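Lerkunholm Small Parts Wear Log: Data Card
Version 2, released 29 January 2024
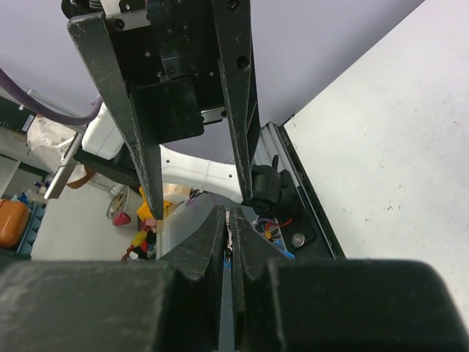 Scuffing on matte black finger surfaces, with hex bolts on the plate between the upper pair.

Summary

The Lerkunholm log is a table of surface wear readings for coated fasteners and brackets kept in unheated storage. It covers 292 parts held at two sites, Conbridge and Suwannarat. Each row is one reading of one part. The log is meant for people who compare storage methods or need a small, untidy table to test import scripts on.

Contents

parts.csv: one row per part, with material, coating and site
readings.csv: one row per reading, keyed to part_id
sites.csv: site code, floor level, shelf material
changes.txt: edits made after first release

Fields in readings.csv

part_id: text, site prefix plus a four-digit number
read_on: ISO date, local to the site
grade: integer from 0 (no marks) to 9 (coating gone over most of the face)
face: A or B; A is the face stamped with the part number
cleaned: yes, no or blank
note: free text, may contain commas, always quoted

A blank in "cleaned" means the field was not filled in. Do not read it as no. Conbridge used a paper form without this field until July, and those rows were typed in later.

Grading

Parts were graded by eye under a bench lamp against a printed chart. Dust was wiped off with a dry cloth before grading, except where the note says "as found". Scratches that do not break the coating count as grade 1 or 2 depending on length. Rust is not graded. If rust was seen, the note begins with the word RUST and the grade covers the remaining area only.

Parts brought in from another room were left on the bench for 48 hours before the first reading.

Loading

All files are UTF-8 with Unix line endings. The separator is a comma. Part numbers have leading zeros after the prefix, so import part_id as text. The script load.py checks that every reading has a matching part and stops on the first one that does not. It needs no packages outside the standard library.

Known problems

Suwannarat graded face B only when face A scored 3 or higher. Averages over both faces are not comparable between sites.
The chart was reprinted on different paper for Suwannarat. The light gray patches came out darker, and grades 1 and 2 may be swapped in early rows.
Parts with a Jonwood coating code (prefix JW) were relabeled once. The old labels are in changes.txt and are not in parts.csv.
Duplicate readings on the same date are kept. Use the later row.

Not included

Load history, purchase cost and supplier lot numbers were never recorded. Humidity was logged at Conbridge on a chart recorder and has not been digitized.

License

Tables and chart: CC BY 4.0. Script: MIT. Corrections should give the part_id, the read_on date and the proposed value.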